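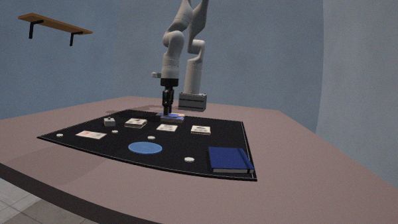
Osach scene, both arms over the mat, blue piece in the front gripper.

23rd March. Slow start, but a happy one! Mizanur and I went through the first 400 simulated episodes over coffee and threw out 20 where the grasp label came a step too early (my fault, I'd left the old trigger in). Gunvor has the corrected script now, bless her.

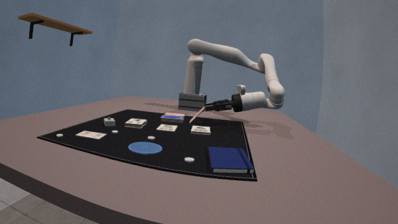

The grasp labels still bother me for long, skinny things, and I'd like to sort that out before we go up to 3000. With the tan stick held at a slant like this, its lower tip just over the mat, the label gives us the gripper pose and says nothing of where the tip is. I'll add a tip point tonight and ask Shiela to rerun 10 episodes.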